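Toy sink bits getting gross -- how do you clean them?

Posted by tian_mom2
We have a play sink and my daughter drags a red plastic tray over to it every Sunday. Everything on it gets "washed": blocks, a rubber duck, a bit of driftwood, a piece of rope. The cloth stuff is what bugs me.
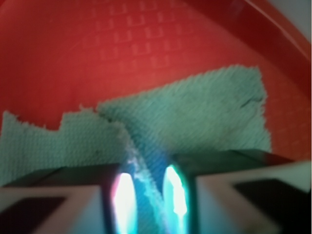
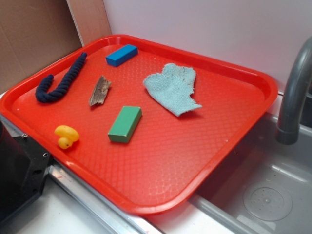
Can I just throw the terry mitt in with the towels, or will it fall apart? And what about the wood?

Shuzhen Mao
Mesh bag, cool wash, and trim any loose threads first! Mine was fraying for ages and it's still going -- I ran a line of zigzag stitch along the edge and that helped a lot. Painted blocks I only wipe with a soapy rag, never soak. Driftwood I'd sand a little (splinters!) and leave on a sunny sill.

cloklow60
just buy new ones lol

Dranon
Bowl of warm water and dish soap for the duck. Squeeze it out well if it has a hole underneath.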